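Irkolance Skerkar - púlpito desmontável para comícios e sessões públicas

Púlpito de campanha, desmontável, dois volumes de transporte. Para juntas, câmaras, candidaturas, debates de rua. Monta-se sem ferramentas. Entra na mala de uma carrinha pequena, num ligeiro só com os bancos rebatidos (experimentem antes, por favor).

O Skerkar substitui o modelo anterior, que deixou de se fabricar. Quem tem o antigo pode continuar a pedir peças, mas os painéis da frente não são compatíveis, as calhas mudaram. Já nos devolveram vários por causa disto. Ver bem a etiqueta por baixo do tampo antes de encomendar.

O que vem na caixa

Coluna em duas secções, tampo inclinado com rebordo para as folhas não escorregarem, base com contrapesos, saco almofadado. Painel da frente em branco. Microfone não incluído. Passagem para cabo sim, dos dois lados, serve para canhotos.

Luz de leitura à parte. Liga por USB, convém ter bateria carregada. Em comícios ao fim da tarde faz mesmo falta, sobretudo quando o discurso vem impresso em letra pequena e o palco só tem projectores de frente.

Altura e regulação

Posição mais alta: 1000 mm medidos do chão ao rebordo da frente. Desce por furos, com pino de segurança. Atenção que o pino tem de ouvir-se a prender. Se não se ouvir, não está preso, e o tampo desce a meio da intervenção.

Para debates com vários candidatos a regra costuma ser todos à mesma altura, fica combinado antes entre as candidaturas. Os furos estão numerados para isso mesmo. Quem precisar de falar sentado: existe a coluna curta, referência separada, encaixa na mesma base e leva o mesmo painel, portanto de longe fica tudo igual. 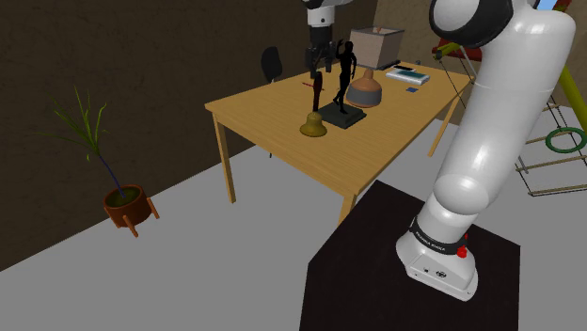

Painéis com a imagem da candidatura

Imprimimos nós ou imprime a vossa gráfica, tanto faz. O molde vai por email depois da encomenda. Ficheiro em PDF, fontes convertidas, sangria em toda a volta. Não mandem o logótipo tirado do Facebook, fica desfocado e depois a culpa é nossa.

Os painéis trocam-se por cima, deslizam na calha. Dá para passar do painel da lista para o painel da coligação entre um orador e outro, sem mexer no microfone. Para sessões institucionais usem o painel em branco ou o brasão da autarquia. Em período eleitoral confirmem as regras com quem vos trata da parte jurídica, nós não damos parecer sobre isso.

Uso no exterior

Aguenta chuva miudinha, não aguenta temporal. O tampo limpa-se com pano húmido. Com vento usar sempre os contrapesos, os dois, mais as fitas se houver onde as prender. Painel da frente é uma vela, não se esqueçam. Em praças abertas há quem tire o painel e ponha só uma faixa estreita, resulta bem.

Não sentar, não subir, não encostar a aparelhagem. Já vimos colunas de som em cima do tampo. Não.

Aluguer

Alugamos a partir do armazém de Ivgate, levantamento de manhã até às 11h. Caução de 200 euros por unidade, devolvida depois da vistoria. Entrega no local só para encomendas de várias unidades, pedir orçamento. Em setembro a procura dispara, reservem cedo, e reserva sem caução não conta como reserva.

Venda: 93 euros para o saco avulso, o púlpito completo é por orçamento porque depende dos painéis e da impresão. Autarquias e partidos podem pedir factura a prazo, com requisição assinada. Sem requisição é pagamento antecipado.

Assistência

Peças e reparações feitas pela Fodor. Contrapesos, pinos e calhas costumam haver em stock. Tampos riscados não entram na garantia, tampos empenados sim. Mandar fotografia do defeito e da etiqueta, as duas coisas, senão volta tudo para trás e perde-se uma semana.

Irkolance, equipamento para sessões públicas | Contactos | Armazém de Ivgate | © Irkolance, todos os direitos reservados | Voltar ao topo

Comentários

jf_secretaria
Boa tarde, o painel do modelo velho não dá mesmo? Temos uma data deles com o brasão e custa deitar fora.

Irkolance
Não dá, a calha é mais estreita. Há gráficas que cortam, mas perde a margem e o brasão fica encostado ao lado.

mandatario22
Usámos na campanha toda. Bom, só o saco é que rompeu na pega logo nas primeiras semanas. O púlpito em si impecável, montava-se em menos de nada.

Lurdes
Alugam só a coluna curta? Temos um orador em cadeira de rodas e a base já cá está.

Irkolance
Sim, alugamos avulso. Diga-nos por email a referência da base, a caução é a mesma.

anónimo
pino que se ouve a prender... o meu nunca se ouviu e nunca caiu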